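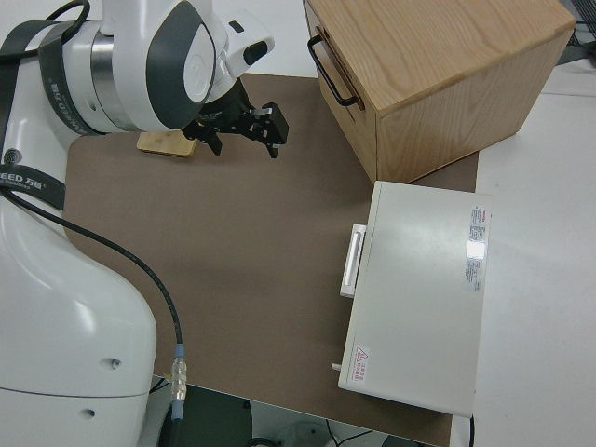
Ulcombe site, May

Evening Classes Reminder Project
Second progress report to the fund
08/02/2023

Where we are

The spring term finished at both sites in May. We enrolled 245 adults across Ulcombe and Ledley, and 107 of them completed their course, meaning they came to the last two sessions and handed in whatever work the course asked for. The grant application promised to test whether text reminders and short check-in calls keep people coming to evening classes. Our answer so far is that we can't tell, and I would rather say so now than dress it up for the final report.

The reminder system

The reminders go out through Obi, the messaging tool sold to us by Nuvon. Of the people enrolled, 204 agreed to receive texts. The sales material led us to expect a clear rise in attendance within the first few weeks. What we saw was a rise in replies. People wrote back to say they were running late, or that a child was sick, or to ask if there was parking. This is pleasant and tutors liked it, but a reply is not a person in a chair, and the dashboard counts both under one heading called "engagement." We have stopped quoting that number.

The people who said yes to texts are also likely to be the keener ones. They filled in the whole form, they gave a working phone number, and many had taken a class with us before. If they finish more often than the others, that may have nothing to do with Obi. The original plan had no comparison group. I raised this in the first report and it is still a problem.

Two faults came up during the term. Messages for the Ledley bookkeeping class went out an hour after the class started for three weeks before a tutor noticed. And anyone who moved from one course to another kept getting reminders for both until the office took them off the old list by hand. Nuvon has fixed the first. The second is described as "on the roadmap" - we are not planning around it.

Check-in calls

These were meant to go to anyone who missed two sessions in a row. At Ulcombe they mostly happened. At Ledley they mostly didn't, because the office there is staffed only until five and our students are at work until then. Calls made during the day went to voicemail. We moved some of the hours to early evening for the last part of the term. It was too late to show up in the completion figures, and I would not claim it helped.

The calls we did make were more useful to us than the texts. The reasons people gave for dropping out were shift changes, bus times and the cost of child care. None of these is fixed by a reminder. Two people said the class was too easy, and one said the room was too cold to sit in for two hours.

Student survey

We had 70 forms back. Nearly all are positive, and I would ask the fund not to read much into them. The forms were handed out in the final session, so they went to people who had stayed. Anyone who left in week three because they hated the course was not asked. The most common complaint was the late start at Ledley. The most common request was for a second level in conversational Spanish, which is outside this grant.

Spending

Spending is under budget, mainly because the evening call hours were filled late. The Obi license was paid in full at the start and cannot be refunded. We ask to carry the unspent call hours into the fall term.

Changes for the fall

Every second class at each site will run without text reminders, so there is something to compare against. The tutors at Ulcombe are unhappy about this and I understand why, but without it the final report will be guesswork.

Calls will be made between six and eight in the evening, at both sites.

A short phone survey will go to people who leave early, using the same questions as the paper form.

We will report completion only, by class, with the enrollment next to it.

The earlier target for completion was set before we had any figures of our own, and I can't find where it came from. We would like to talk with the fund about a new one before classes open. A list of completions by class and a copy of the survey form are attached.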